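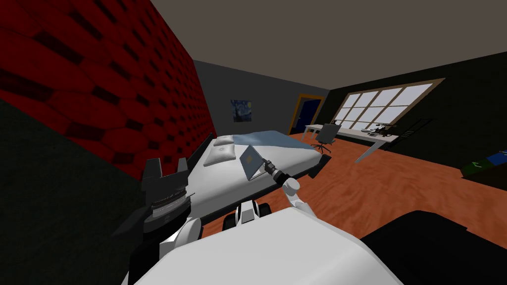
Demus holding the laptop over the bed in the simulated bedroom.

The real Demus has one arm at the moment, and it is clamped to a workbench with its elbow in a plastic bag. The bag keeps out the sawdust. The man who is building it shares the bench, and the rest of the Indov workshop, with people who make cutting boards and one who restores accordions, and he has learned to be philosophical about what lands in his gearboxes.

"The other arm is in a box under there," he says, and points with his foot. "It has a shoulder. It has a wrist. I wouldn't say the two of them are on speaking terms."

On screen things are further along. In the simulator, Demus is a smooth white body with both arms attached, parked beside a bed in a room with a red wall, a desk and a print of The Starry Night. It looks expensive. I look from the monitor to the bag and back again, and he lets me.

"Everybody does that," he says. "The simulated one is what I'm aiming for. The one on the bench is what I could lift up the stairs."

He fixes office copiers for a living, which he considers the best possible training. A copier, he says, is a robot that hates paper. Three years ago a customer threw out a machine with its motors still good, and he took them home meaning to make a camera slider for his daughter. The slider never got made. His daughter has since bought one.

The software side is a setup he calls Cotosari, after the village where his grandmother kept geese. It is a heap of scripts around a physics engine, and it has a bedroom in it because the bedroom was the only room at home nobody was using during the day. He wanted a job that came from his own life, and he leaves his laptop on the bed every morning.

"People ask why I don't start with blocks. Pick up the red block, put it on the blue block. I've never in my life needed a block moved. I need my laptop off the bed before I sit on it, and I have sat on it."

A laptop is a mean thing to give a robot, he explains with obvious pleasure. It is flat until you open it, and then it has a hinge, and the hinge has opinions. Grab the lid and the base swings. Grab the base and you have to get a finger under it, where the mattress is. His early version of the mattress was as hard as a sidewalk, which made everything look easy. Then he softened it, and for a week the laptop sank slowly out of sight like a ship.

"I watched it go down. I had a cup of coffee and watched it. There's no error message for that. As far as the computer was concerned, it was all going very well."

He keeps a notebook of attempts, a real paper one with a coffee ring on the cover. The grasping routine he is using now is attempt 115. I ask what was wrong with attempt 114, and he has to look it up.

"Says here 'flung it.' Then there's a drawing."

The drawing is mostly an arrow.

I had assumed that two arms would make the job easier, one hand for each side of the laptop. He makes the face of someone who once assumed the same. For now the left arm stays out of it, gripper up, while the right arm does the reaching. Getting them to share the work means they both have to know where the other one is, and on the day he first tried it they met over the pillows and locked elbows. He has put off the second try until the right arm can be trusted by itself.

"It's like teaching two kids to carry a couch. First you teach one kid to pick up his own end. Then you go and lie down."
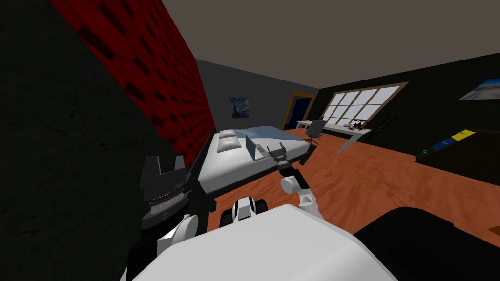
How much has the build cost so far?
The parts have come to $580, without the computer, which he already owned.

That figure covers motors, bearings, filament, two circuit boards and a power supply. It does not cover the copier motors, which were free, or the first set of replacement motors, which he paid for in cash and declines to discuss. Everything on the bench runs on 12 volts. He chose that because the supply was on the shelf and because he wanted, in his words, to be able to make mistakes and still drive home.

The boards are labeled Mạch in marker, with the accent and the dot put in carefully. It is the Vietnamese word for a circuit, he tells me, picked up from a coworker who helped him find a short in the first one and refused payment in anything except lunch. The name stuck to the design, and the second version is Mạch too, with a 2 added in a different color of marker.

I ask what his family makes of it. He thinks for a while and rubs at some glue on his thumb.

"My wife wants to know if it can make the bed. I said it's learning to pick up the laptop. She said, so it's learning to do what you could do before breakfast. I said yes. She's supportive, in that she hasn't asked for the shelf back."

The next step is to take the right-arm routine out of Cotosari and run it on the bench arm, very slowly, with an old dead laptop and a sofa cushion standing in for the mattress. He has already bought the dead laptop. He tested the cushion by dropping things on it, and one of the cutting-board people wanted to know if he was all right.

He doesn't expect it to work the first time. The bench arm sags a little when it is stretched out, and the one in the simulator doesn't, so he is going to have to either stiffen the real one or teach the other to droop. He is leaning toward the droop. It's cheaper, and he can do it sitting down.

Before I leave he takes the bag off the elbow and runs the joint back and forth for me by hand. It makes a soft crunching sound. He puts the bag back on, writes something in the notebook and asks the man at the table saw if he would mind waiting five minutes.

Interview from the workshop newsletter, July 2024.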